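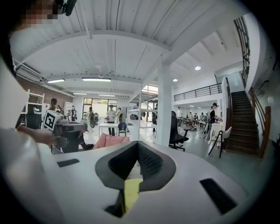
Yellow pad at the base of the black V-shaped opening

Ticket: Hirose letters showing up in the wrong order on the public timeline
Opened by: Jocelyn Dalisay, Lostumport local history room
Product: Tevley (collections and timeline)
Status: Open, waiting on customer

Hi again! Me with the cannery strike collection. The short version is that the Hirose letters are all uploaded and they look gorgeous at 600 dpi, but the timeline has them in a completely bananas order and I need it fixed before the high school kids start their March projects.

The longer version. There are 70 letters, written by a woman who packed fish at the Lostumport cannery to her sister up the coast, and they cover the whole strike, from the first walkout over the piece rate to the week the women went back in. I typed the dates exactly the way she wrote them, which I was told was fine. She mostly wrote the day first, then the month, and left off the year (she assumed her sister knew what year it was, fair enough). So now the letter where the strike is over comes up before the one where she's making up her mind whether to walk out at all. It reads like a very confusing novel.

What I tried so far:

Re-saved one of the letters. It moved, but to a different wrong place.

Changed the sort setting from "date" to "date as written." That put them in alphabetical order, so every April letter that starts with the month went to the top. Switched it back.

Cleared my browser, logged out, logged in on the other computer. Same thing.

Added the year to three letters as a test. Two of them went where they should! The third, the one about the soup kitchen in the Methodist church basement, jumped to the very end of the timeline, after the 1950s parade programs. No clue.

Reply from Benjie Samonte, Tevley support
Hi Jocelyn, thanks for all the detail. Tevley keeps two dates for every item, the one you see and a hidden sort date. When the year is missing it borrows the year from the batch upload, and day-first dates get read as month-first whenever the number is 12 or lower. Could you send me the item page for the soup kitchen letter and tell me which import template you used?

Jocelyn
Okay, that explains a lot! I used the Stimuvham template, the one we had for the index cards. We moved 2,000 cards over with it last year and never had a peep of trouble, but those all had typed dates with years on them. Soup kitchen letter is on its way to you.

Benjie
Got it. There's a space in front of the year on that one, so the sort date came out blank, and blanks go last. Take out the space and save. For the rest, please don't edit them one at a time. Export the batch, add a column called sort_date, fill it in year-month-day, and import it with "update existing" checked. Your "date as written" column stays exactly as she wrote it.

Jocelyn
Took out the space and the soup kitchen is back where it belongs, hooray. Started on the column at 10 this morning and got stuck on the letters that only say "Sunday night" or "after the meeting." I can place most of them from the union minutes (she complains about the same speeches the secretary wrote down, it's wonderful), but I don't want to make up a day for the others. Can the sort date be just a month? And can visitors see that it's my guess and not hers?

Also, the strike newspaper is next, and that's 800 pages. Should I make the new column before I upload it?

Benjie
Year and month is fine, it will sort ahead of the full dates in that month. For the guesses, turn on "date note" under Display and type whatever you like there, it shows in italics under her date. And yes please, column first on the newspaper. Start with a small batch and check the order before you send the rest.

Jocelyn
Date note is on. I'm putting "month supplied from union minutes" for now. Import is running, will write back when it's through.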